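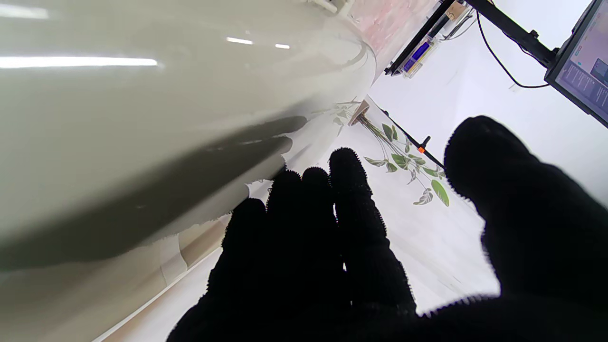 Hudivon 起毛布・毛布用液体洗剤 647ml

ホーム　商品一覧　お洗濯の読みもの　店舗案内　お問い合わせ　カート

朝晩が冷えてくる10月になると、押し入れの奥からひざ掛けや毛布を引っぱり出して、さあ今年もよろしくね、と顔をうずめてみるのが私の毎年の楽しみなのですが、ひと夏しまいこんだ布というのは、どうもほこりっぽいような、少しよそよそしい匂いがするものです。そのまま使えなくもない、でもできれば一度さっぱりさせてから使いたい。そんなときに店の者がこぞって手を伸ばすのが、このHudivonの液体洗剤です。Dosorumで扱うようになってから、もうずいぶん長いおつきあいになりました。

中性で、とろみは控えめ。水にすっと広がるので、冷たい水でお洗濯をされる方にも使いやすいと思います。香りはごくひかえめで、洗いあがりに石けんらしい匂いがほんのり残る程度です。以前は柑橘の香りつきもお取り扱いしていたのですが、「布団に入ると目が冴えてしまって」というお便りをいただいたこともあり(お気持ち、よくわかります!)、いまは無香料に近いこちらだけを置いています。

使う量について

いちばんよくいただくご質問が、この量のことです。シングルの毛布一枚を洗濯機で洗う場合、水65リットルに対して付属のキャップ一杯が目安になります。一本でだいたい毛布18枚分とお考えください。ひざ掛けやベビー用のおくるみのような小さなものでしたら、キャップ半分でも十分です。たくさん入れればそれだけきれいになる気がして、つい傾けすぎてしまうのですけれど、毛足のある布は泡をたっぷり抱えこみますから、すすぎに時間がかかって、乾いたあとに手ざわりがごわつくもとになります。少なめから始めて、足りないと感じたら次に少し足す、くらいの気持ちでちょうどよいのです。

汚れの気になるところがあるときは、洗う前に原液を指先にとって、その場所だけにそっとのせておいてください。ごしごしとこすらず、五分ほど置いてからほかの部分といっしょに洗います。襟もとや足もとの側など、肌にふれる端のほうがやはり汚れやすいようで、私は毛布の上下がわからなくならないように、足もとの角に小さな糸印をつけています。

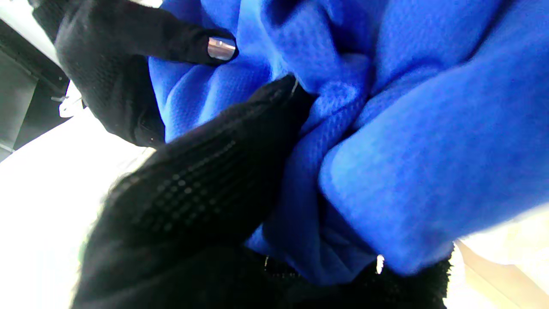
手洗いをなさるなら、浴槽がいちばん楽です。くるぶしの上あたりまで水をため、洗剤を先に溶かしてから、屏風のようにたたんだ毛布を静かに沈めて、あとは手のひらか足でゆっくり押してください。途中で布が片側に寄ってしまうことがありますが、写真の青い布のように、くしゃっと集まって深いしわができていると、しわの奥までは洗剤の水がなかなか届きません。面倒でも一度広げて、たたむ向きを変えてからまた押してあげてください。水が濁ってきたら、いったん抜いて新しい水にかえ、すすぎは最低2回。私などはせっかちなものですから、つい一度で終わらせたくなるのですが、ここで手を抜くと、干しているあいだじゅう気になって仕方がありません。

洗濯機の場合は、毛布コースか大物コースをお使いください。ネットに入れるときは、ぎゅうぎゅうに詰めず、手を差し入れられるくらいの余裕を残します。容量に迷ったら、洗濯機の説明書にある毛布の重さをまず確かめてくださいね。電気毛布は本体によって洗い方がまるで違いますので、必ずそちらの表示に従ってください。

干し方と、起毛を戻すひと手間

脱水は短めにして、形が崩れないうちに取り出します。物干し竿が二本あればM字になるように渡して、風の通り道を作ってあげると、乾きがぐっと早くなります。竿が一本しかないお宅では、椅子の背を借りてもかまいません。うちの店の裏もそうで、冬のあいだは古い椅子がすっかり物干しの一員になっています。

半分ほど乾いたところで一度裏返し、洋服ブラシで毛並みに沿って軽くなでておくと、寝てしまった毛が起きあがってきます。力はいりません。猫の背中をなでるくらいの加減で、と申し上げると、たいていの方に伝わります。ブラシのあとは手のひらでもう一度なでてみて、引っかかるところがあればそこだけ繰り返してください。

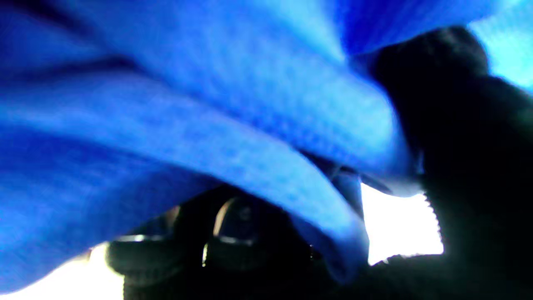 毛羽のある青い布。ふんわりと重なった折り山は、毛並みを整えるときに指の腹でたどるとよいところです。

お使いいただける素材、控えていただきたい素材

綿、アクリル、ポリエステルの毛布やフリース、パイル地のシーツなどにお使いいただけます。ウールは、洗濯表示に手洗いの印があるものに限ってください。絹、レーヨン、革のふち飾りがついたものは、残念ながらおすすめしていません。色の濃い布は、はじめての洗濯のときに目立たない端で色落ちを試し、白いものとは分けて洗っていただくと安心です。

柔軟剤は、なしでもふんわり仕上がると思います。どうしてもお使いになりたい場合は、Seidelの柔軟仕上げ剤を規定量の半分ほどで合わせているお客さまが多いようです。タオルケットに使うと水を吸いにくくなることがありますので、そちらは洗剤だけでどうぞ。

商品のご案内

品名　Hudivon 起毛布・毛布用液体洗剤
内容量　647ml
液性　中性
付属品　計量キャップ
保管　直射日光を避け、お子さまの手の届かない場所に

寒い時期は液が少し白くにごることがありますが、室温にしばらく置くと元に戻ります。容器を軽く揺らしてからお使いください。開封後は、できればひと冬のうちに使い切っていただければと思います。

詰め替え用は、いまのところHoledcombe店の店頭だけでお分けしています。空いたボトルをお持ちくだされば、その場でお詰めしますので、キャップも忘れずにお持ちくださいね。混み合う夕方四時ごろを避けていただけると、ゆっくりご相談もうかがえます。

こちらもどうぞ
Seidel 柔軟仕上げ剤
Dosorum 大判洗濯ネット
毛並みを整える洋服ブラシ
読みもの:ひざ掛けのしまい方
読みもの:羽毛布団は家で洗えますか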